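Workshop Diaries > Grippers > Hand-held pair

The pads, again

5/23/25

By the keeper of the spanners

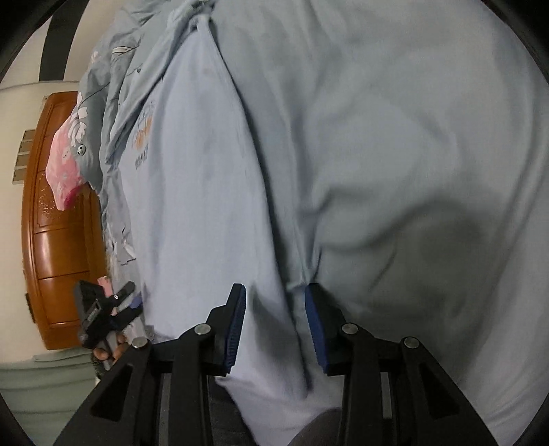

Vol. 4, p. 30

Began the day with good intentions and a mug of tea, and had the first complaint before I'd finished it. The left finger was "doing something". I asked what sort of something. A leaning sort, I was told. I have had worse fault reports. One last October just said "no".

So I went and stood over the folding with my arms crossed, which I find improves most machines. Blue ridged pads, black linkage plates, four silver pivot screws showing, a great soft heap of pale blue cloth in front of them. And yes, all right, the left pad was sitting angled a little outward, with the right one leaning in at the top like a neighbour over a fence. Whether that's the screws, the plates or the way it was being pushed into the cloth at that moment is more than I can tell by looking, and I said so, and was looked at as if I'd asked for money.

The Flonero sheet says to check the pivots every 1,133 closes. I should like to meet whoever arrived at that number. There is no counter on the thing. My own system is to check them when I start the log page, when I finish the log page, and when someone says it's leaning. Today that made three times before lunch.

What I do, written down once more because I lost the last notebook: fingers off the work, trigger released, grip laid on its side on the grey mat. Hold the outer plate between finger and thumb and wiggle. If the plate moves and the pad doesn't, it's the outer screw. If both move, it's the one nearer the pad. If nothing moves, put it back and say you've adjusted it. (I have only done this twice. Both times they told me it was much better.)

Today the plate moved. Not a lot, the sort of movement you could talk yourself out of. I took the outer screw out, wiped it, put on a dot of the thread glue from the Hokent tin and ran it back in until the plate just stopped being silly. The trick is the last bit. Too tight and the linkage goes stiff, so the pads close in two goes, with a pause in the middle as if they'd had a thought. Too loose and you're back here tomorrow. I go tight, then back off by the width of the slot on the screwdriver handle, a measurement I would not care to defend in front of Ulico.

Then the pads. I like these pads. The old flat ones had the grip of a wet fish and would slide off a hem as soon as you lifted it. The ridged ones bite, and the toothed edge gets under a fold nicely, but the ridges collect fluff like nothing I've ever owned, and fluff makes them smooth again, so after a morning of nightwear you have paid for ridges and are using felt. An old toothbrush, dry, along the ridges and never across. Across, you only pack it in. I got out enough lint to stuff a small cushion. No water near them either. I tried that in the spring and had them off drying for half a day on the window ledge, where one fell behind the radiator.

While I had the pads off I checked the seating. The left one had a crumb of something under its heel. I'd love to report that it was a significant crumb. It was a crumb. Out it came, pad back on, pressed down until it clicked, then a squeeze on a folded handkerchief to see the two faces meet. They met. I drew a tiny tick in the margin and felt I'd earned my sandwich.

Lunch. Cheese. The Peng catalogue had come, with a whole page of torque drivers in it that cost more than my bicycle. I turned down the corner of the page and put the catalogue under the kettle where I can't see it.

Afternoon, set up the second grip to match. This is the part that takes the time. One grip on its own can be a bit odd and the person holding it will simply get used to it, people are very good at that. With two it shows. One opens wider, one shuts sooner, and whoever has them starts pulling everything over to the favourite side. So they sit next to each other on the mat and I open both against the same block of wood and fiddle with the stop until they agree. Ten small turns of the key on the one, none on the other, then I lost my place and began again.

The camera on top gets a wipe with the soft cloth and a push with the thumb to see if the bracket gives. If it gives, tighten the bracket before doing anything else at all, or you'll spend the afternoon blaming the fingers for what the camera is doing. I learned that the long way round and it is on page one of every notebook I haven't lost.

Handed them both back. Watched a few goes at the flowery things, which are the real test — thin cloth, buttons, folds going every way at once. I was told the left one felt "less like something". I have entered this in the log as resolved.

To do: order thread glue, the tin is nearly done. New toothbrush, and hide it this time. Find out from Flonero whether a close with nothing in it counts as a close. Fish behind radiator for the spare pad clip, as long as I'm down there for the pencil anyway.

Rained on the way home. Forgot the sandwich box.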